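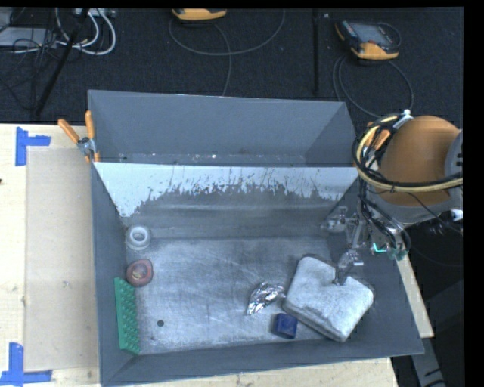 The Night Ferry to Kutport

My aunt had one rule about the ferry, and it was that you never, ever sleep on it. You can sleep in a bed any night of your life, she said. The crossing from Holholm takes until morning and there is pie.

So that August I went up the ramp with a blanket, a flashlight, and 33 coins in a sock, and I did not plan to close my eyes once. I was eleven! I had never been on a boat bigger than a rowboat, and this one had a staircase in it. A real one, with a brass rail that went around a corner, so you couldn't see where it ended up (it ended up at the bathrooms, but I didn't know that yet).

The ferry was called the Ara. She was white where she'd been painted and orange where she hadn't, and when the engines started, every spoon in the cafeteria began to hum. I loved that. I went from table to table putting my finger on spoons to make them stop, and then letting go so they'd start up again.

"You'll wear them out," said the woman behind the counter.

"Can you wear out a spoon?"

"I've been here 12 years and I've seen it happen to forks."

She gave me a slice of the cherry pie and wouldn't take anything from the sock. My aunt had already set herself up by the window with her shoes off and her cards laid out for a game I never did learn the rules of. She played it against herself and lost often, and she was a sore loser too, muttering at the other half of the table.

Outside, the lights of Holholm were getting small. I had lived there my whole life and had never seen it all at once. There was the church, and the long dark roof of the cannery, and the row of lamps up our hill, and I tried to find our own window and couldn't decide between two of them. I picked the left one and waved at it anyway.

After that came the deck, and oh, the deck at night! The wind got inside my jacket and blew it up like a balloon. There were benches bolted down in rows and one old man on the last of them with a thermos between his feet and a birdcage on his lap, covered with a dish towel.

"Is there a bird in there?" I asked.

"There'd better be," he said. "I paid its fare."

He lifted one corner of the towel. It was a small brown bird, nothing special to look at, puffed up like a dumpling. He told me it came from a shop called Cuypers, on the square in Kutport, and that he'd bought it in spring for his sister, who lived on our side of the water. His sister had kept it all summer and it hadn't sung a note. Now he was taking it home again to see if it was homesick.

"Can birds get homesick?"

"I don't see why not. I do."

I sat down next to him. He poured some tea into the lid of the thermos for me, and it was terrible, black and sweet and tasting of metal, and I drank the whole thing. We talked about what the bird might be missing. He thought it was the noise, because Cuypers was right next to a bakery and the carts started at four. I thought it might be a friend. There had been 115 birds in that shop, he said, it was painted on the sign, though he doubted that anyone kept the sign up to date.

I don't know how long we sat there. The moon came up crooked. A fishing boat went by with all its lamps on, close enough that I could hear a radio playing dance music, and the three of us listened until it was gone. I told him about the spoons, and he said he would have to go down and hear that for himself.

Somewhere past the middle of the crossing, I put the blanket around the cage. It had been around me, but I had the jacket.

And then, well, I have to admit it. I slept. I didn't mean to! I put my head back for a second to look at the stars and the next thing I knew the sky was the color of a peach and my aunt was standing over me in her socks.

"I leave you alone for one game," she said.

"Did you win?"

"Don't change the subject."

The old man was at the rail with the cage up on his shoulder so that it could see out. You could smell Kutport before you could make out a single building, smoke and bread and low tide. Gulls came to meet us. Down on the dock somebody was dragging a cart over the stones and it made the most awful racket, bang, bang, bang, all the way along the harbor wall.

The bird shook itself. It stretched up tall and thin, nothing like a dumpling anymore, and it opened its beak.

I've heard better singing since. It was squeaky, to tell you the truth, like a gate. But the woman from the counter came up the stairs with flour on her arms to find out what was going on, and my aunt put down her shoes, and the old man took off his hat and held it against his coat until the ramp was down.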